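Stop Testing Grippers on Blocks

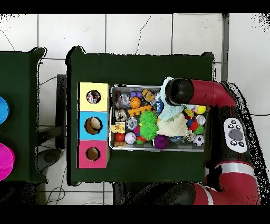
By the bench editor, Keane Workshop Notes | 4 Jun 2021

I've had it with gripper demos that use wooden cubes. Every two-finger gripper on the market can pick up a cube! My old Jididex could do it with the camera half unplugged, and it told me nothing about whether I should spend money on the thing.

So give me a messy tray. Spiky rubber balls, a rubber duck, a crinkled plastic bag, a clear faceted ball that drives depth cameras up the wall. And cloth, please, lots of cloth. A knitted rag bunched up on top of a quilted one is where I learn the most about a gripper, and it's the test I see least in the sales videos (I wonder why).

We've been going back and forth between 2 grippers at Keane, the Jididex and the newer Grurkell, on the same arm with the same Gosel controller. Over 244 picks the Grurkell was the quicker one on anything hard and round. On fabric I'd take the Jididex any day – it's slow, but it lets go when you tell it to, and the Grurkell likes to hang on to a thread and drag it over to the next box.

Does that matter to you? If you pack bottles, no. If you sort returns or laundry or a kid's toy bin, it matters more than cycle time, and I'd happily give up 11 picks an hour for a clean release.

My other gripe is the sorting boxes. People use big open bins, and then placing is no test at all. Use a box with a round hole in the top and you'll find out fast how good your wrist calibration is. Ours was off by five millimeters back in April and the open bins had been hiding it.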